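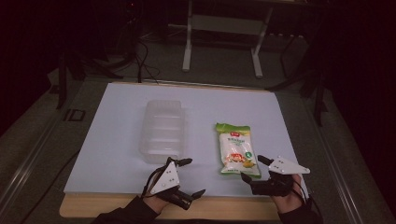 Figure 2. The tray task at Sirnthorpe. The operator wears a gripper on each hand; the clear tray is empty and the snack bag lies beside it.

4.2 What the packers were asked to do

Mrema introduced the hand-worn grippers at its Sirnthorpe site under the name Prarno. The supplier, Fletanon, described the scheme to staff as a way of "passing on skill" to the machines that would later work the packing line. We use the term demonstration work for what followed, although the packers themselves called it "doing the bags." A demonstrator stands at a board, picks up a sealed bag with the gripper jaws, sets it in a tray, takes it out again and starts over. A session ran for 60 minutes and was followed by a return to the ordinary line.

We observed 8 packers at this work and held 28 interviews with packers, line leads and managers. Managers stressed how little training was needed. One told us that anyone who could pack could demonstrate. The packers disagreed, and what we saw gives us reason to side with them. On the line, a bag is gathered with the whole hand, often while the other hand is already reaching for the next one. With the grippers on, the same person has a pair of stiff jaws to work with and has to decide where to place them on a soft package. Several packers said they had stopped thinking about bags years ago and now had to think about every one.

This matters for the claim that existing skill was being recorded. Much of what an experienced packer knows is in the fingertips: how full a bag is, whether the seal feels right, whether the contents have settled at one end. The jaws press on the wrapper and the skin does not. A packer with long service on the night shift put it this way: "They want how I do it, but they've taken away what I do it with." In our view the recordings hold a new skill, learned on the job and paid at the packing rate. Mrema's internal papers treat it as the old one.

We also doubt the account of the work as light. It involves less lifting than the line, and two packers asked to stay on it for that reason. Others complained of holding the forearms out over the board for long stretches and of having to keep the cables clear of their sleeves. None of this appeared in the risk assessment we were shown, which had been written for the packing line and carried over with a changed title.

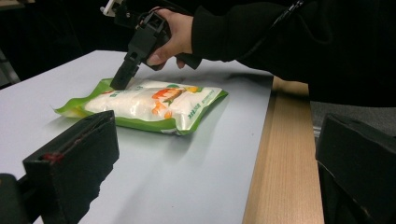 4.3 Who counts as a good demonstrator

Fletanon graded each attempt as usable or unusable. The packers did not see the grades until the end of a shift, and the reasons were given in a short code that the line leads could not always explain. Slow, even movement was said to be best. The fastest packers on the line therefore often scored poorly, and some were moved off the task. One line lead began to use the grades when drawing up the rota, although the project agreement said they would play no part in staffing decisions.

It would be easy to read this as a local slip. We think it follows from the way the task was set up. Once a person's movements are sorted every day into good and bad, the result will be used for something, and the agreement offered no means of checking whether it was.

Packers adapted. They learned to place the jaws near the green seal, where the wrapper was thought easier to hold, and to leave a clear gap between bag and tray before starting.
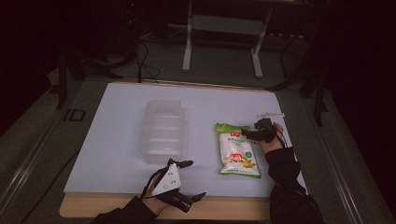 They also learned to avoid small corrections. On the line, a bag that sits badly gets a nudge, and the nudge is part of doing the job well. In demonstration work, many packers believed that a nudge would spoil the attempt. Fletanon's staff told us that corrections were welcome and even useful. This had not reached the people wearing the grippers, and we found no written guidance that mentioned it.

Managers pointed to the project as proof that automation at Sirnthorpe was being done with the workforce. Packers were certainly present, and their arms did the moving. They had no say in which tasks were chosen, how attempts were graded or what would happen to their posts once enough had been recorded. When we asked how many attempts would be enough, the managers referred us to Fletanon, and Fletanon referred us back to Mrema.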